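Poda Robotics Club: April update for Rosalie Rainer

Hi Rosalie,

Thanks again for the second half of the grant! We have 13 students coming regularly now (we started the semester with 12), and they've pretty much taken over the back bench. The big news is that the sorting project finally has both arms mounted and talking to the same laptop, after two very long evenings of Huiling Ren and the wiring crew redoing connectors. 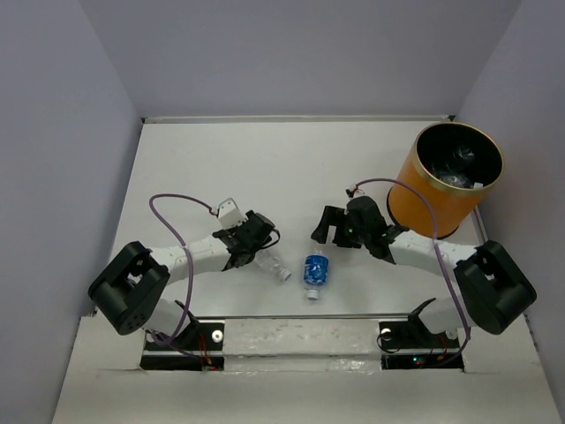 The two-arm cell with bottles on the table and the orange bin at right.

Bottles are our main test item this month. The students drive the arms by hand, save the runs, and then argue (loudly) over which ones are good enough to keep. Clear plastic is still giving our vision code trouble, so Huiling's group is working on that next.

Money-wise we're fine. I'd like to move what's left in the travel line over to spare motors, if that's OK with you? We'll need them before the Moner showcase, and I can send the quote whenever you want it.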